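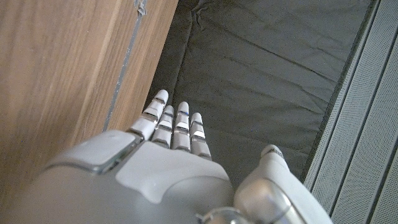 Four fingers and a thumb.

So the power went out again. If you live anywhere on the low side of Skisivitz you already know this, and you can probably skip to the part where I complain about the freezer. For everybody else: the wind came up a little before supper, the lights did their usual flicker (twice, then a third time just to be mean) and then the whole street went dark, all the way down to the Plurkano bridge.

I wasn't worried at first! We lose power every time a big truck sneezes. I lit the candles, ate cold noodles over the sink and went to bed early feeling very old-fashioned and pleased with myself. By morning I was a lot less charming. No coffee, no shower to speak of (our well pump is electric) and a phone at 5 percent.

The line out the door at Janjua was something. They had a generator going out back and were letting people charge phones on the bread rack, and they sold out of ice before I got near it. I bought batteries in the wrong size and a bag of pretzels. I also heard four different explanations for the outage while I stood there, including a blown transformer, a tree on the substation fence, and a goose. 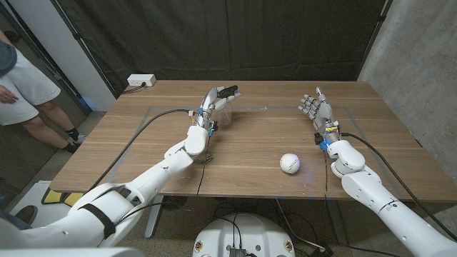 It was the tree, a reader wrote under my last post, and you could hear it go over from the bridge. "Sounded like somebody dropping a piano. The goose is from the time before." The same reader lost a whole chest freezer of venison and says the utility's claim form wants receipts. For venison!

I had much less to lose, mostly soup, but I'm still sore about it. I made that soup in April and had been saving it for the first cold week. It was mush by the time the lights came back, and out it went with the good butter.

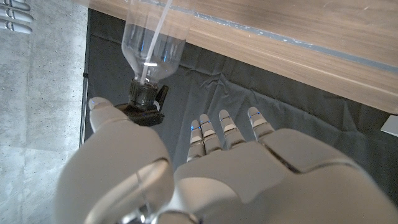

SKISIVITZ, October 8, 2021

Okay, an update now that I've slept. The town notice says 136 homes were out, and ours was dark for 29 hours by the stove clock and my own grumpy arithmetic. The crew got the far side of the bridge back first and then worked toward us. I waved at them from the porch in my bathrobe. One of them waved back.

The notice also says to sign up for alerts through Fusus, so I did, and so far it has sent me one test message and a reminder to verify my email. I'll let you know.

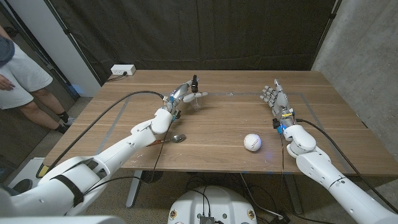

What I want to know is when they're going to trim along our road. The maples have been leaning on the wires for years, and the service line to my house hangs so low in the middle that I duck under it with the ladder. Look at the long curve of that thick black cable in the picture, running from the wrist back along the arm, and you've got the general shape of it, only mine has a branch resting on it. I've called twice. I was told a ticket was opened both times, and I have both ticket numbers taped inside the cupboard next to the (correct size, finally) batteries.

If you're on the low side and have a branch on your line too, call it in and put your ticket number in the comments. I'm taking the list to the next town meeting.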